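Fitted sheets on a deep mattress, is there a trick or do I just suffer

lowtide_larry
Moved to Derkbridge in March, bought a mattress 13 inches deep, and have been at war with the corners ever since. Bottom left goes on, top right comes off. Tell me what you all use. Green sheet for morale.
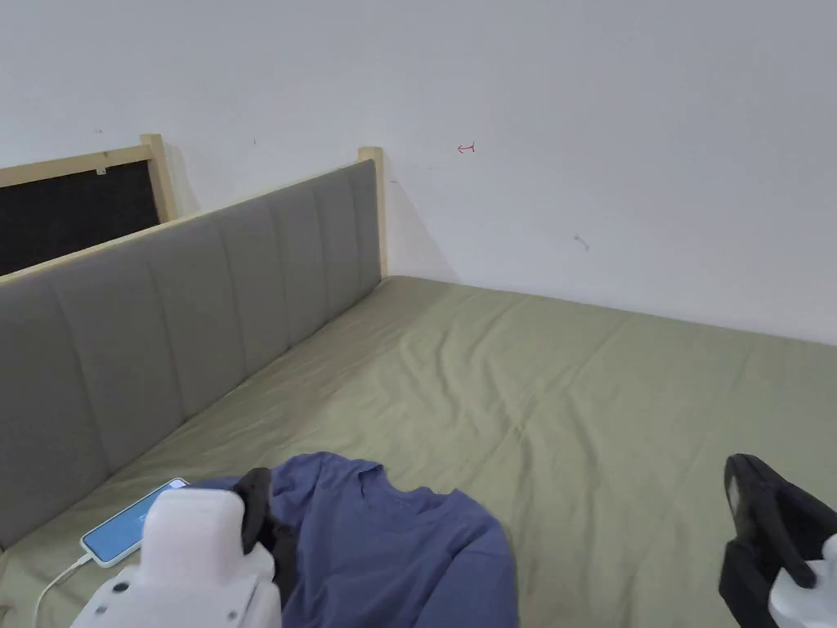
pillowfort
Check the pocket depth before you check anything else. A sheet marked 12 will go on a 13 if you swear at it, but it will be back off by 3 a.m. The number is usually on the package you threw away.

lowtide_larry
The package is indeed gone. There's a tag in the seam with washing instructions in nine languages and not one word on depth.

mossgate
Suspenders. The elastic kind that run under the mattress and clip to the sheet. I've had a set of Lalatance ones for two years and have thought about corners maybe twice.

quiltedpanic
I had those. One clip let go while I was changing a pillowcase and got me on the knuckle. I now own a sheet that fits, and I recommend that to everybody.

mossgate
You have to clip the hem, not the elastic. It says so on the card.

quiltedpanic
Nobody on this earth has read the card.

bran_muffin_90
Unpopular opinion: flat sheet, hospital corners, done. Pull it tight, fold at 45 degrees, tuck. Fits any mattress ever made and you can fold it afterward like a civilized person.

pillowfort
Until somebody in the bed turns over.

bran_muffin_90
My corners hold. I can't speak for how you people sleep.

lowtide_larry
I sleep like a rotisserie chicken, so that's out.

dryer_lint
What are you drying them on? Cotton on high heat will shrink, and it takes it out of the pockets first. I paid 70 dollars for a Veloso set and cooked it into a crib sheet over one winter. Low heat, pull them out a little damp, put them straight on the bed.

mossgate
Damp sheets on a mattress — no. Absolutely not. That's how you get a mattress that smells like a boathouse.

dryer_lint
A little damp. There's a range between bone dry and boathouse.

lowtide_larry
I've been using high heat. I've been using high heat for everything, including a hat.

pillowfort
Well, there's your trouble. Flusness makes an extra deep one, by the way. Ugly colors, but the elastic goes all the way around.

lowtide_larry
How ugly?

pillowfort
There's one called Oatmeal Dusk.

lowtide_larry
Ordered two. Will report back on the top right corner.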